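FOR IMMEDIATE RELEASE
January 19, 2022

Plistivau Paint & Paper is moving across the street, and we're bringing a new line of wall paint with us

CLOTELTHORPE – I've written exactly one press release before this one, and it was to announce that I'd be closed for a week with a burst pipe, so please bear with me. This one is much happier news!

My name is Doina Kolev and I own Plistivau Paint & Paper, the little shop on Boateng Street with the green awning. We've been in the same spot for 11 years. If you've ever come in on a busy morning, you know that two people with paint cans can't pass each other in the main aisle unless one of them backs up into the wallpaper. Well, we've signed a lease on the old shoe store directly across the street, and we'll be open there in the spring. I'll put the exact date on the door as soon as the new floor is in (the floor people and I are still talking).

The new place has windows on two sides. I can't tell you how much this matters to me. For years I've been walking customers out to the sidewalk with a sample card so they can see what a color does in daylight, in the rain, with trucks going by. Now there's a whole corner of the shop with good north light, and we're putting the sample boards right there, with a big table and some decent chairs. Bring your couch cushion. Bring a piece of your tile. One customer brought a drawer from her kitchen and we matched it before lunch.

The other news is the paint. We've been working since October with Nermina Halilović on our own line of flat interior paint, and we're calling it Sterkivero. Nermina mixed theater scenery paint for most of her working life and she has the best eye for color I've ever come across. She'll look at a beige that seems perfectly fine to me and say, "Too much pink, it will bother you by dinnertime," and then I take it home and sure enough, by dinnertime it's bothering me.

We're opening with 60 colors. Our regular fan deck from the big supplier has 891, and we'll keep mixing every one of them, so don't worry if your whole hallway depends on one. But I've watched so many people stand in front of that deck looking miserable, and I wanted a short list that somebody had really thought about. Each Sterkivero color has been brushed out on a large board, hung in Nermina's living room and looked at in the morning and at night before it made the list. A few of them I loved didn't make it. I'm still a little sore over a mustard.

"I wanted colors that are easy to live with," Nermina says. "A wall is big. You see it when you're tired and when you have the flu. It shouldn't be shouting at you."

Sterkivero will come in quarts and gallons, plus small sample pots, and the sample pots are real paint in the real finish. It touches up nicely, which I know from experience, having a nephew who visits with toy cars. For bathrooms we'd still steer you to a satin from our regular shelves, and we'll say so at the counter.

We're also going to have classes again! The back room of the new shop is about 200 square feet, enough for a few stepladders and a practice wall, and we'll start with the ones people ask for most: cutting in along a ceiling without tape, hanging wallpaper around a window, and how to fix a wall before you paint it. Nermina will teach an evening on choosing colors for rooms that don't get much sun. Sign up at the counter or give us a call.

The current shop stays open on its usual hours until we move. Store credit, saved color formulas and special orders all come across the street with us, so if we mixed your front door red years ago, we'll still have the card. Yes, the awning is coming too. I asked.

Members of the press are welcome to stop by for a look at the boards before we open. Ask for Doina Kolev at Plistivau Paint & Paper, Boateng Street, Clotelthorpe.
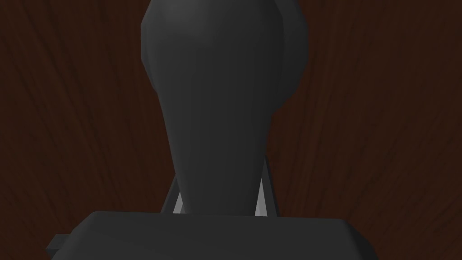 The darks are the part of Sterkivero I'm proudest of, and they're the ones customers get nervous about. People ask me for black when they'd be much happier a step or two up, in a dark charcoal gray like the one in the picture, smooth and matte, where a curve or an edge still shows up as a slightly different gray. On a paneled door or an old mantel, you want those small changes in tone. Nermina got ours on the fourth try, and it's going on the wall behind the new counter.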